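The people who furnish the rooms at Brornine have never had to vacuum one. There were 61 rooms in the catalog when we spoke, and Maëlys Pruvost can tell you which ones she would tear down if tearing down a simulated room gave any satisfaction.

"You just close the window," she said. "It's a very flat feeling."

Pruvost runs scene building for a project called Neneck, a collection of examples meant to teach a learning system how to pick things up and put them somewhere sensible. Her colleague Jhair Zapata runs the part where the examples get made and, more often than he would like, thrown away. They share a desk and disagree across it.

The rooms are put together by a script. It picks a floor, a wall and some furniture, scatters objects, and moves on without a backward glance. Pruvost wrote most of it and speaks of it the way people speak of a nephew with a drum kit.

"It has no taste," she said. "I gave it a list of stone textures and a list of walls, and I didn't say they should never meet. So now there are rooms with marble you'd expect in the lobby of a bank that's about to fail."

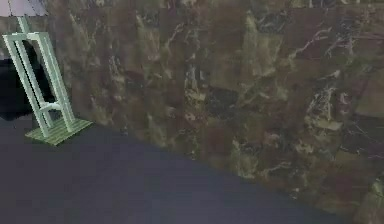 She has been asked to tone it down and has refused. A system that has only ever seen beige walls, she argues, will decide that beige is part of the job. Give it ugly stone, dark corners and furniture nobody would pay for, and it has to look for the object.

Zapata agrees with the principle. He would like it noted that he is the one who has to look at the results.

"I go through 500 clips on a good day," he said. "After lunch I start having opinions about the upholstery."

His count for July was 2,258 attempts kept. He doesn't like to give the number for attempts discarded, and Pruvost gave a small cough when the subject came up. Some are dropped because the target was never reached, others for reasons that would sound odd in any other office. Objects sink into tables. Objects leave through the ceiling. A stick hangs over a floor as though it had somewhere to be.
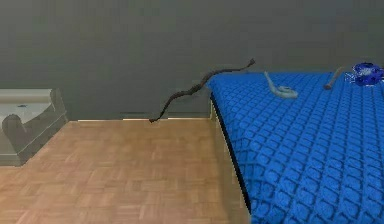
A bedroom from the Neneck set, with a dark stick in midair beside the quilted blue bed.

"People ask whether the physics is broken," Zapata said. "Sometimes it is. Sometimes you've stopped it at a bad moment. One still won't tell you, so you go back and watch the whole thing, and that's your morning gone."

He sorts clips into 4 bins: good, bad, strange, and Maëlys. The last is for anything he thinks is the script's fault. She empties it each evening, and moves a fair share of it into "good" while he's getting his coat.

Did the earlier project, Cabrera, go any better? It had tidier rooms, Pruvost said, all of them built by hand. The system trained on it did nicely until someone changed the bedspread.

"We were very proud of those rooms," she said. "There was a lamp I spent two days on."

Zapata asked what became of the lamp. It is in the Neneck catalog, she told him, and he rejected it last week for being inside a wall.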